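Le grand tri de novembre, ou comment j'ai retrouvé ma table

17 novembre 2020

Je vous avais promis des nouvelles du rangement, et je vois que certaines d'entre vous commençaient à s'impatienter dans les commentaires (vous avez bien raison !). Il faut dire que depuis mars, tout ce qui n'avait pas de place attitrée finissait dans la grande pièce, le linge comme le reste, et que je m'y étais habituée tout doucement, comme on s'habitue à une porte qui grince.

J'ai donc commencé par le linge, avec une règle toute simple empruntée à ma grand-mère : on ne trie jamais à même le sol, on prend un bac et on y met tout ce qui traîne, même ce qui n'est pas du linge. On verra bien après. Ensuite vient la table ronde, que j'aime tant pour son bois couleur de miel et que je ne voyais plus guère, entre les vêtements et les câbles.
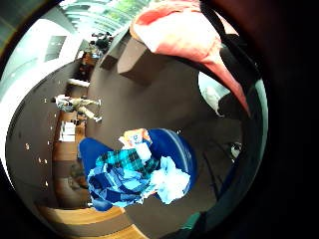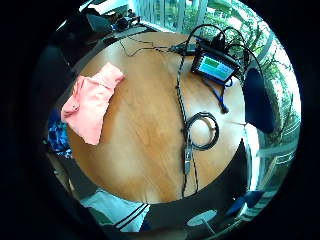

Le bac bleu et la table ronde, en plein chantier.

Les câbles, parlons-en

C'est la partie que je repousse toujours. J'ai fini par adopter une méthode très bête : chaque câble est enroulé sur lui-même, posé à plat, puis étiqueté avec un bout de ruban de papier. Ceux dont je ne sais plus à quoi ils servent vont dans une boîte à part, et je me donne 2 mois avant de m'en séparer. La chemise à carreaux, elle, reste, je la porte au jardin dès qu'il fait frais et je n'ai aucune intention d'en changer !

La prochaine fois, je m'attaque au placard de l'entrée. Si vous avez une astuce pour les écharpes, je suis preneuse, les miennes glissent de tous les cintres.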